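Who Gets to Come to the Coronation? Public Places at a Small Royal Event
Student project report, second year
Tuesday, September 16, 2025

Our question was how the court at Brukis chose members of the public for the coronation last November, and whether anyone chosen had been, strictly speaking, the public. The palace handed out 70 places on the lawn. We read the court circulars, two newspapers and a great many comment threads, and wrote to everyone on the published guest list whose address we could find. We got 11 replies, one of them from a swan-upping society that thought we were selling something.

The places were split between the old town and the port district of Merkura. Each parish put forward names and the palace picked from these by a method it calls "customary" – we asked twice what the custom was and received the same leaflet both times. It has a nice crest on it.

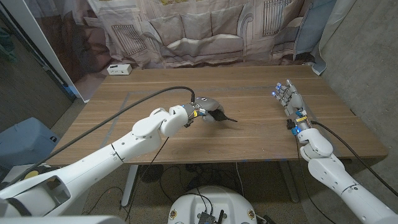
What the guests got

A view of the carriage, a paper flag and a bun. Seven of those who replied had met a member of the royal family before, which seems a lot for people picked from all walks of life. One had taught the new queen to ride. The Merkura guests stood further back, behind the band, and most remembered the tubas.

Press coverage was warm. The Fang ran four pages on the hat worn by the king's aunt and a single paragraph on the lawn, in which the guests were described as "delighted". Our replies were more mixed, mainly on the subject of the bun.
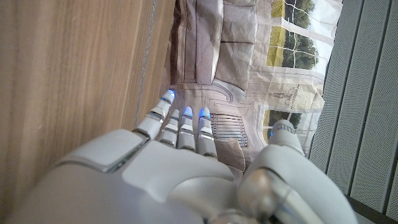

Brekorora, commenting under our draft on the course page, thought we were being unfair: the old coronation had no public places at all, her gran watched it through a hedge, and a bun is an improvement on a hedge. We have added the earlier coronation to the background section and left the bun figures as they were.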